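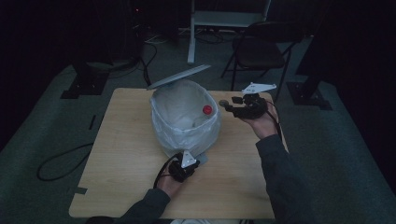
Opinion

Bring back the bottle deposit, and make it worth something

When I moved to Giltuton eight years ago, the grocery store on Manole Street still had a machine by the carts that took empty bottles and printed a slip. You handed the slip to the cashier and got a few coins off your bill. The machine went in February of the following year. A rack of charcoal stands in its spot now.

The city replaced the deposit with a promise. We were told to rinse our bottles, put them in the blue cart, and let the sorting plant in Vodport handle the rest. I have done that ever since, and I don't think it works very well.

The trouble starts in the kitchen. Most homes have one bin that is easy to reach, and it is the one for trash. The blue cart is in the alley or the garage. A person finishing a bottle of water at ten at night has to choose between a lid three feet away and a walk outside in slippers. Plenty of people pick the lid. I have done it myself, more often than I would like to admit in print.

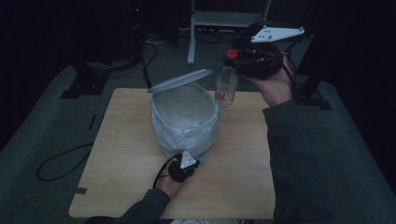 A deposit changes that choice without asking anyone to be a better person. If the bottle is worth a quarter, it goes on the counter or in a sack by the door. If it ends up in the trash anyway, somebody will probably fish it out. Ovidiu Pană, who ran the old return counter in Brirkanport until it closed, told me he used to see some 300 bottles come in before lunch. Half of them were brought by kids. They weren't thinking about the ocean. They wanted money for the bus and for candy, and the bottles got back to the plant all the same.

The main argument against deposits is that they cost stores floor space and staff time. That is true, and the stores should be paid for it. A handling fee on each bottle would cover the machine and the person who empties it. Small shops could be left out altogether, as long as there is a return point within a reasonable drive.

The other argument is that a deposit is a tax on people who can least afford it. I take that one more seriously. A family that buys a case of 40 bottles would pay ten dollars extra at the register, and ten dollars is real money in the last week of the month. But they get it back, all of it, and they can get it back on the same trip as the next case. The blue cart has a cost too. It is on the utility bill every month, and rinsing more bottles doesn't bring it down.

The old deposit was a nickel, and it stayed a nickel for 33 years. By the end it bought nothing, and people stopped bothering. If the council takes this up again, it should set the amount at a quarter and raise it with prices. I would also like the machine put back by the carts, where the charcoal is.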